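4.2 What the heavy stuff taught me

I came into this part of the study thinking denim would be the easy one. Jeans hold a crease, they don't slither off a table like a satin blouse does, and everybody who took part had been folding them since they were kids. So when I planned the sorting sessions at Kirkbridge I put the jeans first in the running order, as a kind of warm-up, and moved on to worrying about fitted sheets (those get their own section, 4.4, and they earned it).

The diaries changed my mind pretty fast. I had 1,669 entries by the end of March, each one a short note written right after somebody put away a load of laundry, and I read them all in the order they came in. Jeans turn up over and over, and mostly as a complaint. People told me they take up too much of the shelf. They told me the stack leans. One household in Rekine had stopped folding them altogether and kept them in a heap on a chair, which they called "the chair" all through the diary, as if I'd know it — and of course I did, I have one too.

What I wanted to understand was the step before the fold. Most of the writing on housework I had read treats a garment as if it goes straight from the basket to a neat rectangle, and that skips what I've been calling the resting heap. Somebody pulls a thing out of the pile, puts it down, and for a while it just sits there in whatever shape it landed in. Then the real work starts: finding the waistband, finding the two legs, working out which side is the front. With a T-shirt that takes a glance. With a pair of jeans it can take a good bit of tugging, and the folder often doesn't notice doing it at all. I asked people afterward how they had started and plenty of them described the fold and left out everything in front of it!

So I began asking a different question, which was simply "what do you look for first?" The answers I got most were the back pockets and the waistband. A back pocket is a wonderful landmark when you think about it. It is stitched in a color you can see against the blue, it has a point at the bottom, and the point tells you which way the legs run. Figure 9 is the resting heap as I mean the term, with a pocket showing on top of the bundle.

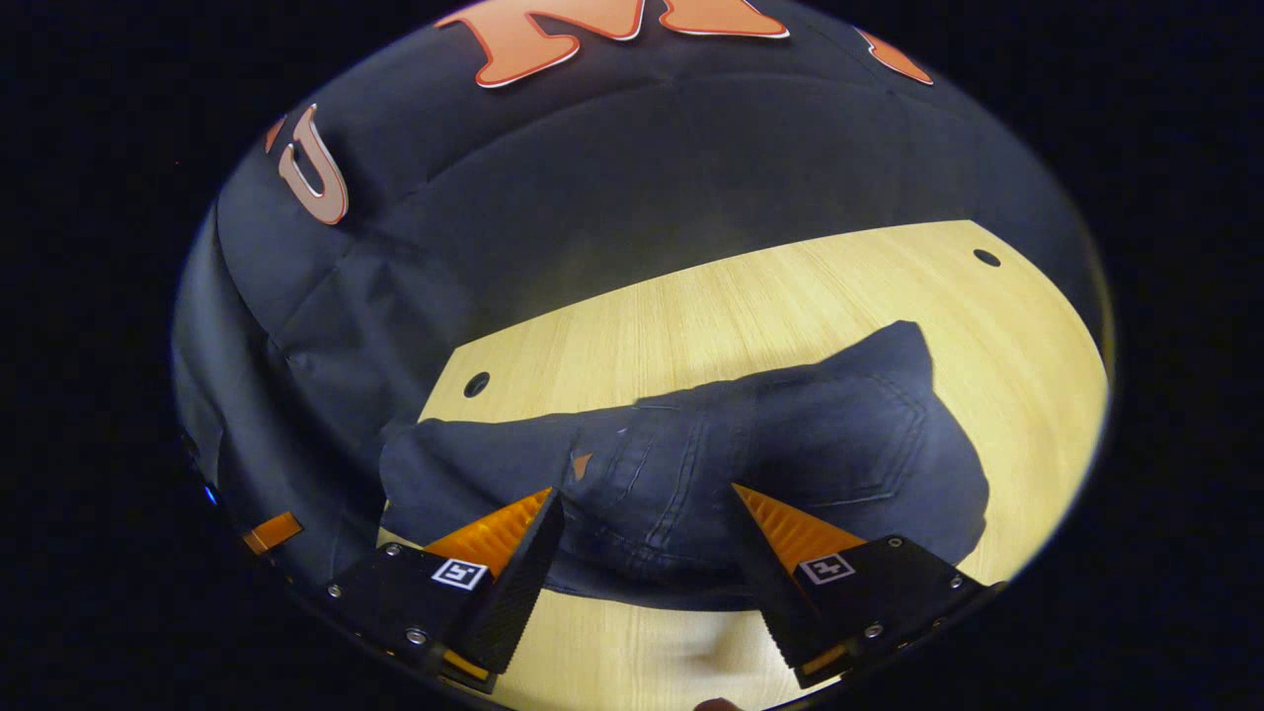 Figure 9. Jeans in the resting heap, back pocket visible at right.

Svitlana Moroz wrote back on my first draft that I was making too much of pockets. Her own hands go to the thick seam on the inside of the leg, she said, and she can find it with her eyes on the television, so a theory built on looking was going to miss people like her. She also wanted to know what I planned to do about leggings, which have no pockets and no proper front, and which her whole family folds wrong.

I think she's right about the seam, and I went back to the diaries with it in mind. There are 108 entries that say something about how a garment feels in the hand while it's being sorted, and I had filed them all under "fabric care," where they had no business being. Read again, a lot of them are about finding your way. One writer in Chala says she knows her son's jeans from her husband's by the weight of the button end. Another sorts in a dark hallway at six in the morning so the baby will sleep, and goes by the rivets. I've kept the pocket as my main example here because it is easy to show on a page, but from this point on I use "landmark" for anything the folder goes by, seen or felt.

On leggings I have less to offer. Only 2 people wrote about them at any length, and they disagreed.

There is one more thing about the heap, and it's the surface underneath. In the diaries, people who folded on a bed said the jeans sank in and the legs tangled, and people who folded on a table said they could drag the whole bundle flat by one end. I didn't set out to compare these, so I can't say much about speed. What I did see at Kirkbridge, where we only had tables, was that even the folks who usually work on a bed took to dragging within a few garments — a couple of them said they'd try it at home. I followed up with both households through the Rillby mailing list in the spring. One had cleared off the dining table for it, and the other was back on the bed, mainly on account of the cat.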